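Waiting for the second count

10/02/2020

I started this post three times since the morning and deleted it three times, so today it will be short and maybe not very elegant.

In the country where I was born we have a word for the time between the voting and the result. It can be translated as "the hanging". The election was in August, and we are still hanging. The old government says it will stay until the last complaint is heard. The Alell party says it has already won and is giving names for ministers. Both sides speak every evening on television, and both of them use the word "people" in every sentence.

My aunt lives in Zakavness, where the problem is the biggest. The first count there gave Alell a lead of 185 votes. Then 6 boxes were found without a proper seal, and the court ordered that all the papers of the district must be counted again. My aunt says the boxes were always like this, also in the years when the other side was winning. She is probably right, but I don't think it is a good argument. If the seal is bad, it is bad.

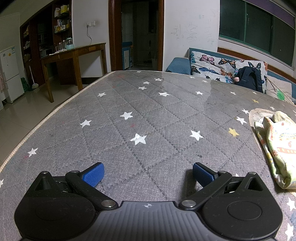
What makes me more worried than the boxes is the agreement which is now being prepared. The newspapers write that the two parties may share the ministries, and that a council of elders from Negussie will keep watch over them. I was reading the draft late at night, sitting on the edge of the mattress, the gray one with white stars, and I could not find any line about who counts the votes next time. There is a long chapter about cars and offices. There is a chapter about the flag. For the election office there is only one sentence, and it says that "necessary improvements will be considered".

I know that many friends will not agree with me. They say that any agreement is better than young men with stones in the street, and I remember those years too, so I don't say this is stupid. In our town the shops were closed for 40 days that time, and my father lost his job at the Grastomix cement works because no truck could pass. I would also sign many things to avoid this. But an agreement between two leaders is not the same as a result, and I am afraid that the voters will learn to stay at home.

At the consulate here there were 600 of us who voted. I stood in the line in the sun with a bottle of water and my old passport, and an unknown woman held my place when I went to move the car. We talked for a long time and never said which party we like – it was a good day. I think of her sometimes when I read the news.

The court should speak next week, or so they promise. I will write again when I know more. If you have relatives in Zakavness, please tell me in the comments if the phones are working there, as I could not reach my aunt since yesterday evening.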